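This data card covers the Plover Sail Log, a set of on-water test records for windsurfing sails. It is maintained by Niskanen Sail Lab and is meant for sailmakers, coaches and researchers who work with rig tuning data. Please read the section on known limits before using the speed columns.

## Summary

| Item | Value |
|---|---|
| Name | Plover Sail Log |
| Maintainer | Niskanen Sail Lab |
| Contact | Châu Vương |
| Last revised | Sunday, March 31, 2019 |
| Sessions | 744 |
| Sails | 18 |
| Riders | 8 |
| Format | CSV, UTF-8, comma-separated |

A session is one rider on one sail, from launch to landing. If a rider came ashore to change the downhaul setting and went out again, the second outing is recorded as a new session with its own identifier.

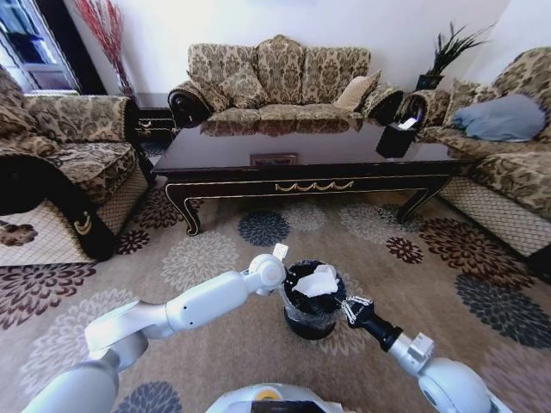

*Trash bin held between two robotic arms, with the coffee table behind.*

## Source of the records

All sessions were sailed from the Gondarska launch, on the sheltered side of the point. Wind readings come from a mast-mounted anemometer at the end of the jetty, logged once a minute and averaged over the length of the session. Riders completed a paper form on the beach, and the forms were typed in by lab staff the same week.

The sails are production models and prototypes from Collen. Prototype names have been replaced with letter codes at the maker's request. Sail area, luff length, boom length and batten count are given for each one in `sails.csv`.

## Files

- `sessions.csv`: one row per session
- `sails.csv`: one row per sail
- `riders.csv`: rider code, weight band and years of experience
- `tracks/`: position files, named by session identifier
- `CHANGES.md`: corrections made after first release

## Main columns in `sessions.csv`

| Column | Type | Notes |
|---|---|---|
| `session_id` | text | Unique |
| `sail_code` | text | Matches `sails.csv` |
| `rider_code` | text | Matches `riders.csv` |
| `wind_mean` | number | Knots, session average |
| `wind_gust` | number | Knots, highest reading |
| `downhaul` | number | Centimeters, measured at the tack |
| `outhaul` | number | Centimeters past neutral |
| `top_speed` | number | Knots, from the position file |
| `handling` | integer | Rider score, 1 to 5 |
| `comment` | text | Free text, lightly edited |

An empty cell means that the value was not recorded. Zero is a valid entry for `outhaul`. 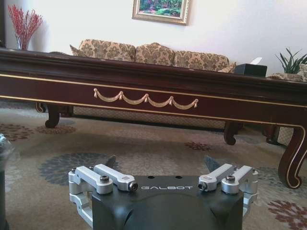 *Coffee table and floral sofa. The gripper in front is marked GALBOT.*

## Handling scores

Riders scored each session on a single scale covering stability in gusts, rotation through jibes and effort at the back hand. A score of 3 means that the sail behaved as the rider expected for its size. Scores were given before the rider saw any speed data. They should not be compared between riders without adjustment; two riders used almost none of the lower half of the scale.

## Known limits

1. Position files are missing for 179 sessions. In these rows `top_speed` is empty.
2. The anemometer stands lower than a typical masthead, and it reads light in westerly wind.
3. Downhaul was measured by hand. Repeat measurements on the same rig differed by up to a centimeter.
4. Larger sails were used mostly by heavier riders. Sail size and rider weight cannot be fully separated.

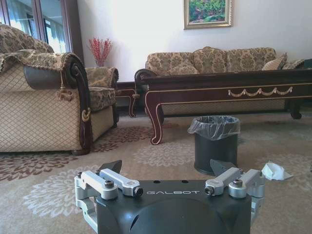

Users who need wind values corrected for direction should apply the factors in `CHANGES.md`, under the June entry. The corrected values have not been written back to the main table, so that earlier published work can be repeated.

## Privacy

Riders agreed in writing to the release of their records under a code. Exact weight and age are withheld. Comments that named a rider or another beach user were edited, and such edits are marked with square brackets.

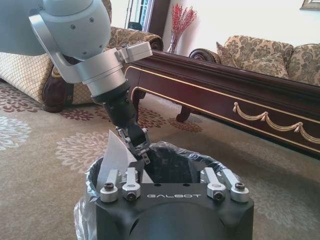 Requests to remove a rider's records should be sent to the contact listed in the summary table. Removed rows are listed by identifier in the next release.

## Terms of use

The records may be used and shared for noncommercial work, with credit to Niskanen Sail Lab. Sailmakers wishing to quote results in advertising must obtain written consent from both the lab and Collen.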